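Sorting Small Stuff With One Big Bin: Your Questions

August
By Daichi Yoshida

I get more mail about the bin method than about everything else I write put together, and I love it. So I've gathered the questions that keep coming back and answered them in one place. If yours is missing, keep reading anyway, because a lot of them overlap!

What is the bin method?

You take one big, plain plastic bin, put it in the middle of the room you want to clear, and drop every small loose item into it. Drawers, shelves, windowsills, the top of the fridge, all of it. Then you take things back out one by one and give each a place to live. One bin, one room, and you don't start the next room until you can see the bottom again.

Why a bin and not a box or a bag?

A bag closes up on itself and you forget what's in it (I had one in a closet for so long that the batteries inside had leaked). Cardboard boxes are fine until something sticky goes in. A plastic bin wipes clean, stays open, and lets you look straight down at everything you own that's smaller than a shoe. It's a little alarming the first time. It's also really fun.

Does the color matter?

More than I expected! I started with a clear one and kept losing things against the carpet showing through. A strong solid color is much easier on the eyes. I'm a blue person myself. Little packets in red or orange jump right out against it, and those are the ones I'm usually hunting for: tea, seeds, plasters, spare fuses. Dark things are harder, so if your room is mostly black cables, try a pale bin.

How big should it be?

Big enough that you can reach in with your whole hand and move things aside. Mine holds 80 liters, and that suits a kitchen or a home office. My sister in Kellia does her bathroom with one a quarter of that size, 20 liters, and she never fills it. Measure your doorway if you're going for a monster. I didn't, and I spent an evening sorting in the hall.

How long does a room take?

My kitchen took 78 minutes from first drawer to bare floor, and I was timing it because the Nedeljković family next door had bet me it would take all day. Expect longer if the room has paper in it. Paper wants to be read.

What do I do about the last few things?

This is my favorite question. You've been pulling out handfuls, it's going beautifully, and then you're down to the odds and ends lying on the bottom and suddenly you want to stop. Don't tip them into a drawer! Those last pieces are the ones that have been floating around the house for years – they never had a spot, so they always end up at the bottom.
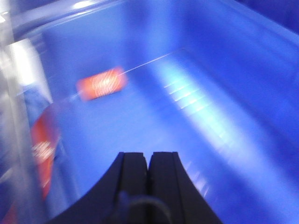
Pick each one up by itself and ask where you'd look for it first if you needed it tonight. Put it there, even if it seems like a silly place. My spare shoelaces live with the flashlights and I have found them every single time.

Do I need dividers?

Not in the sorting bin. Dividers make you start organizing before you've seen everything, and then you're shuffling things from one pocket to another for an hour. Save them for the drawers afterward. I like the shallow Skernell trays for that, and I've also used cut-down cereal boxes that did the job just as well.

Can kids help?

Yes, please let them! Children are wonderful at this. They'll happily fish things out all afternoon and they have strong opinions about where tape should go. Take out anything sharp first, plus medicine and button batteries, and then let them loose. We ran a Saturday-style tidy at the Tramine community room with a whole crowd of kids and had to find more things to put in.

I did the whole room and the bin filled up again. What went wrong?

Probably nothing. Stuff comes into a house all the time. I leave my bin under the stairs and do a quick round when the surfaces start to annoy me, which works out to every 2 months or so. The second pass is always quicker – most things already have a home and you only have to walk them there.

How do I clean the bin?

Warm water, a drop of dish soap, and a soft cloth. Get into the corners, where the crumbs and glitter collect. Let it dry completely before you stack anything inside it or it'll smell like a swimming bag.

Can I use it for clothes?

You can, but I'd do clothes on the bed. They're bulky, they hide the small things, and one sweater takes up the space of a hundred useful little objects. Empty the pockets into the bin, though. I found a library card that way, and a very old train ticket I was delighted to see again.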